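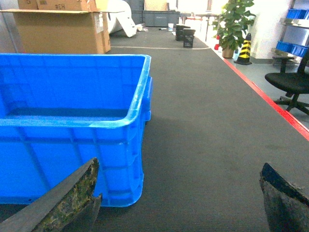 *Fig. 1. The blue crate on the carpet, with its lower corner between the gripper fingers.*

# Sharing the floor: what changed at Davau when the picking robot moved in

I spent my placement at Davau, a small returns warehouse that handles kitchen goods and bedding for online shops. When I picked the topic for this report I thought I'd be writing mostly about the robot. I ended up writing mostly about tea breaks, tape and who gets to decide where a box goes, which my tutor says is fine as long as I call it "work organisation". So, work organisation!

## The set-up

The robot is a mobile base with one arm and a two-finger gripper, and it runs on software from a firm called Grumero. Everyone at Davau calls it Hinari, after the project name on the paperwork. Its job is to empty and refill crates, carry light things between the carpet and the shelves, and tidy up stray items at the end of a shift. There's a small camera by the gripper, so Fig. 1 is pretty much what the arm has to go on when it comes down next to a crate.

The carpet matters more than I expected. It's a long dark grey strip with a red border down one side, and the rule is that the robot's working area stops at the red. People can walk on the lighter floor whenever they like (the shelves, the office chair and the plant are all on that side) but you press the pause button before stepping on to the carpet. In my first week I forgot twice and got told off both times, quite kindly.

## How I did it

I didn't want to hand out a big survey, because the team is small and they'd have known whose answers were whose. I did three things instead:

- sat in on shifts and kept a diary, mostly mornings, 73 pages of it by the end (my handwriting is large)
- talked to five people who work near the robot, each for as long as they could stand me
- went through the pause log, which records every time somebody stops the arm and lets them type in a reason

The log for February has 181 pauses in it. I sorted them by hand into groups and then sorted them again a week later to see if I agreed with myself. Mostly I did. The "other" group got smaller the second time and "fetching something" got bigger.

## What the pauses say

The biggest group by far was people crossing the carpet to get something they needed. A pen, a roll of tape, a box that had been put down on the wrong side. The next biggest was crates: the arm had stopped on its own, or was being very slow, and someone went over to turn the crate a bit so it could get at it. Real faults came third.

I found that interesting because the planning document only talks about faults. It has a whole page on what to do if the gripper jams, and one line on people needing to walk through. When I asked the shift lead about it she laughed and said whoever wrote it had never worked a Tuesday. Tuesday is when the weekend returns come in.

Crates deserve their own paragraph. The blue ones have a thick rolled rim, lovely to carry because it doesn't dig into your hands. For a gripper, a rim like that is a different sort of problem, and the team has worked out where to place a crate so that the arm copes best. None of this is written down. New people learn it by being told "bit more, bit more, there" while they nudge a crate along with one foot. I tried to draw it for this report and gave up, sorry.

## What changed for people

**Less lifting, more looking.** Everyone I talked to said their backs were better off. Three of them also said they were more tired at the end of the day, which surprised them. Watching is tiring! One person compared it to being in the passenger seat with a learner driver. You aren't doing anything, but you can't read a book either.

**Tidying up became a skill.** Before, you could leave a cup on the floor by your station and pick it up at break. With the arm working, a loose object might be something it's supposed to deal with or something it isn't, and somebody has to know. The habits haven't fully caught up. There's a small white cup standing on the floor in Fig. 1 and a marker pen on the carpet, and nearly every page of my diary has a line like "pen again".

**Boxes got numbers.** The cardboard boxes are numbered in marker so that people can tell each other which one they mean over the noise. You can make out "#24" on one of them. It started as a shortcut between two people on the early shift and now the whole place talks like that. "Stick it behind 24" is a full instruction. The Grumero software has its own names for everything, long ones, and I never heard anybody say them out loud.

**Breaks moved.** The robot does a self-check that takes 90 seconds, and the team has started using it as a mini break. It's too short to make tea but long enough to complain about something. Two people told me it's the only time they all stand in the same place now, as the old packing bench where everyone used to chat went when the carpet came in. I don't think management had thought of the bench as doing anything except holding up parcels.

## Comparing with Myklebust

I also had one afternoon at Myklebust, which does similar work with no robot at all. One afternoon isn't much, so please don't lean on this bit too hard. It was louder and people moved around more, and decisions about where things went got made on the spot by whoever was holding them. At Davau those decisions get made earlier, at the start of the shift, and changing your mind halfway through costs a pause. Some people like that. The two who'd been there longest really didn't.

## What I'd suggest

I'd put a little shelf or hook for pens and tape on the people side of the red border, as so many pauses are for fetching things. I'd also get the crate knowledge written down by the people who have it, in paid time, with their own drawings. And I'd bring back some kind of bench.

## What went wrong with my project

My groups for the pause log are my own, and somebody else might sort them differently. People often left the reason blank when they were busy, so the busiest hours are probably the ones I know least about. I also only saw mornings properly. The evening shift told me it's "a completely different place" after six, and I'd have loved to find out what they meant, but my bus stopped running at half past.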